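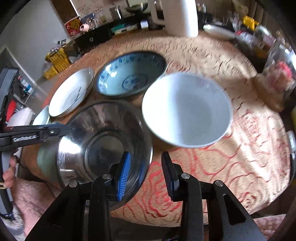 Travel > Day Trips > Factories & Workshops

Reading time: 2 min

We use cookies to remember your preferences. Accept / Manage

I had driven 57 miles to look at bowls, a sentence I avoided saying out loud until I was safely in the parking lot of the Kamen pottery. Its open day comes once a year, in October, and admission is 8 dollars, refundable if you buy something. You will buy something.

The tour is led by Tiina Rautiainen, who has glazed dishes here for 30 years and treats visitors like a slow kiln. We saw the clay store, the drying racks and a door we were told not to open. A man behind me opened it. It was a closet.

After that they sit you in the old canteen, where the tables are laid with whatever the staff have brought from home. I liked this room best. My table was a round one, with a beige cloth covered in swirling red roses, the kind my aunt saved for guests she didn't like. The blue-and-white bowl had flowers all around the inside and a blue medallion at the bottom, so you get a small reward for finishing your soup. There was pale green ceramic too, a plain white bowl, and a tall white kettle at the far side keeping an eye on everyone.

The biggest thing on the table was a deep stainless steel bowl. At a pottery! I asked Tiina about it and she said it doesn't chip – then moved on to the next table.

The shop is past the canteen, by design I assume. A serving platter was 154 dollars, and I put it back with both hands. I left with one green dish, slightly uneven, and my 8 dollars of credit well and truly spent.

Parking is free. Bring a sweater, as the drying room is the only warm part of the building and they don't let you stay in it.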